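1/ Notes on banana ripening at small scale, from a season of supplying cafés and two school kitchens. Mostly temperature and gas. Long thread, mute if you don't care about fruit.

2/ Bananas travel green and are held at 13 to 14 °C. Go much colder and the peel suffers chilling injury: dull, greyish, never a proper yellow. Go much warmer and some boxes start ripening by themselves, which ruins the schedule for the rest.

3/ Ripening is started with ethylene. The usual advice is 100 to 150 ppm for 24 hours in a closed room, then vent. The fruit makes its own ethylene after that. More gas does not give faster fruit.

4/ Venting matters more than I expected. Carbon dioxide builds up as the fruit respires, and above 1% it starts to slow the colour change. Our first room at Bosow had a fan on a timer that somebody had set to run at night only. Uneven colour for a month.

5/ Humidity: 90 to 95% until colour breaks, then 85%. Too dry and every small scuff on the peel goes brown. Too wet late on and the peel splits.

6/ Colour is scored one to seven. One is full green, four is more yellow than green, six is all yellow, seven has brown flecks. Cafés ask for five. School kitchens ask for six and then store it for three days, so they get four. 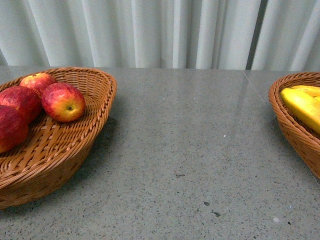
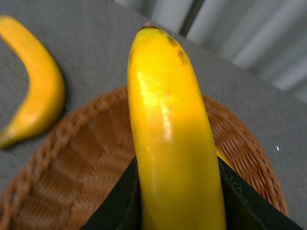 7/ Pulp temperature is the number to write down, taken with a probe in the middle of the box. Air temperature can sit at 16 °C while the pulp is at 19 – respiration heat – and the fruit goes soft before the colour catches up.

8/ We logged 827 boxes from May to the end of August. 202 of them were a full colour stage off the target on delivery day. Most of those came from the bottom layer of the stack, where the air wasn't getting through.

9/ Nuno Carvalho restacked the pallets with the vent holes lined up and a 9 cm gap to the wall. June was the last bad month. No change to gas or set point.

10/ On storage at home: the fridge is fine once the fruit is ripe. The peel darkens, the flesh keeps. Putting green ones in the fridge is the mistake. The paper bag trick works, slowly, by keeping the ethylene in.

11/ Separating the bunch makes little difference in my trials. Wrapping the stems in film gave me one extra day at best, and I wouldn't pay for the film.

12/ Marianna Makowska asked for the box log as a spreadsheet. It has 2692 rows, one per probe reading, and the column headed "RH2" is a dead sensor. Ignore it. I'll post the file once I've fixed the time stamps, which jump an hour in two places.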